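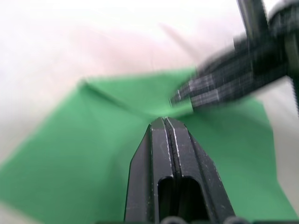

I still don't buy the 0.2 release of the Surnance planner. The grasp score stays high whenever the wrist view is sharp, but the other arm's jaws are a blur up by the gathered green cloth, and the planner treats that view as good depth. Has anyone checked?

Nicanor Chávez wrote:
> We replayed 1,102 segments and 847 passed.
> I think crease detection is solved. 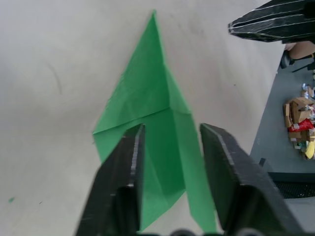 Passed what, though? A crease detector should give you layers – a line alone is no use to a fold planner. The green paper has one clear crease across the middle and several flaps overlapping below it, and I'd like to see what your code returns there. Please post the 847 with the thresholds.

Wendelin Ortner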